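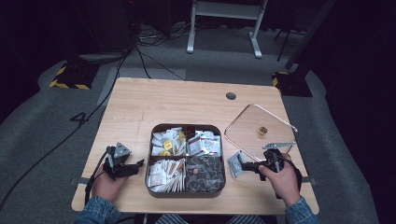

Programs > Household Services > Grant Reporting > Suvside Home Meals

Suvside Home Meals: Midyear Progress Report to the Vatevora Fund

Last updated: 21st June

1. Purpose of this report

This report covers the first half of the second grant year. It describes the meals delivered under the agreement, the changes made to the delivery routes in April, the state of the budget, and the matters on which the Fund's guidance is requested. Figures are taken from the route sheets and have been checked against the kitchen's daily production log.

2. Service delivered

At the close of the reporting period the program was serving 453 households in Suvside and the adjoining Saithong district. Of these, 304 receive a midday meal on every weekday. The remainder receive meals on a part-week schedule, most often because a family member or a home aide cooks on the other days.

New requests continue to come mainly from the two hospital discharge offices and from the county help line. Self-referrals have risen since the enrollment form was shortened to a single page. The long form asked for proof of income before a first visit, and many callers did not finish it. Income is now recorded at the home visit, and the Fund's eligibility limits are applied as before.

The waiting list stood at 50 households when this report was prepared. Most of them live north of the rail line, where the program has one route and no spare seats in the insulated carriers. Households with a recent hospital stay are moved ahead of others on the list, in keeping with the policy agreed in the first grant year.

3. Route changes

Routes were redrawn in April following the closure of the Naren Street bridge. Two southern routes were joined and a new start point was opened at the Saithong branch library, which has provided loading space at no charge. The first week was difficult. Several meals arrived after the promised window and were replaced the same day with shelf-stable packs. Delivery times have since settled, although the afternoon route still runs late when the school buses are out.

Drivers asked that apartment numbers be printed larger on the route sheets and that gate codes be moved to a separate card. Both changes have been made. The gate code cards are collected at the end of each shift and locked in the dispatch office.

4. Menu and nutrition

The kitchen now offers a low-sodium version of every main dish. Uptake has been higher than planned, and the soup recipes were rewritten so that one base could serve both menus. The soft-food menu remains limited to three dishes, and recipients have told us plainly that they are tired of the baked squash. A fourth dish, a chicken and rice stew, is being tested.

Complaints about portion size fell after the change of tray supplier. Complaints about bread did not.

5. Welfare checks

Drivers complete a brief check at each door and report concerns to the dispatch office by phone. The program logged 1374 calls from drivers during the period. The greater part concerned recipients who did not answer the door and were later found to be at an appointment. A smaller number led to a referral for home repair, medical transport, or a visit from county services. The follow-up form has no space for the result of a referral, and the office has been writing results in the margin — a revised form is in draft.

6. Budget

Food costs are within the approved amount. Fuel is over budget as a result of the bridge detour, and vehicle repair is over budget because of a transmission replacement on the older van. Both overruns have been covered for the present by savings in the part-time dispatcher line, which was vacant for most of the spring. That post is now filled and the savings will end.

7. Requests to the Fund

The program asks the Fund to approve a transfer from the equipment line to the fuel line for the rest of the grant year. It also asks for an early answer on whether a second northern route may be included in the renewal proposal. The lease on an additional van must be signed before the proposal is due, and we would prefer not to commit to it without the Fund's view.

A full table of spending by line will follow with the year-end report.

Comments (3)

northside_reader
My mother has been on the waiting list since winter. Does the second route mean she would start this year or only after the renewal?

Suvside Home Meals office
The second route depends on the renewal. Please call the dispatch office if her situation has changed, as this can affect her place on the list.

gardenrow
Glad to see someone wrote down the thing about the bread.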